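Notebook, Grundari bench
21/03/2021

Moisture uptake in insole foams, second round. The January set is discarded: the balance drifted and I had not logged room humidity. Starting weights redone this morning.

Samples: Ekano open-cell, Mathur closed-cell, and the Wastero recycled crumb. Three cut discs of each, conditioned overnight in the cabinet, weighed dry, then placed over the salt solution.
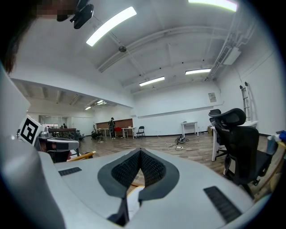 Open-cell discs took up 251 mg on average in the first interval. Closed-cell barely moved, within the noise of the balance. Wastero crumb sits in between but the spread is poor. One disc reads 584 mg, which I don't believe. Suspect a torn edge holding free water. Recut and repeat.

Cabinet held at around 27 degrees. The door seal is still weak at the lower hinge, so keep discs off the bottom shelf.
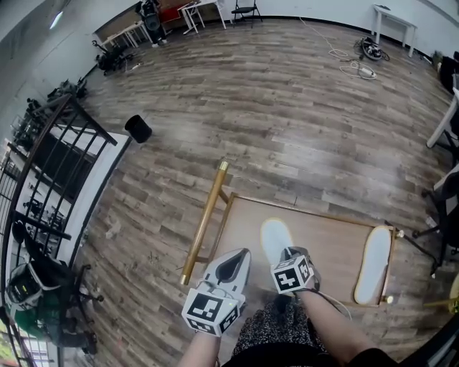 Discs have far more exposed cut edge for their area than a finished insole, and that probably inflates every figure above. Need a whole-insole run before comparing with wear data. A white pair with tan edging, like the two lying flat on the wood-topped tray table, would do for a format check. Weigh left and right separately. If the edge is a different material, record it and don't correct for it yet.

To do: new salt solution, recut crumb disc, fix seal. Check whether the colour change on the open-cell discs is dye or mould.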